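Living Room Textiles: Folding and Storage
By Kuldeep Rajput, September

Notes on the cloths kept in the living room. Microfiber is washed separately from cotton, at low heat and without softener.

Purple towel, thin black binding, gray underside. Spread on the orange rug before folding, purple side up.
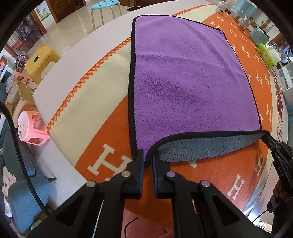

Corners go first, then the long edges. Two folds each way give a stack that fits the shelf. Binding stays on the outside so the edge does not crease. Replace the cloth when the binding starts to separate.

Comments (2)

Roel Baert: Do you fold or roll for a 15 cm shelf?

Kuldeep Rajput: Fold. Rolled ones take up 3 cm more.

We use cookies to improve this site. By continuing you accept our cookie policy.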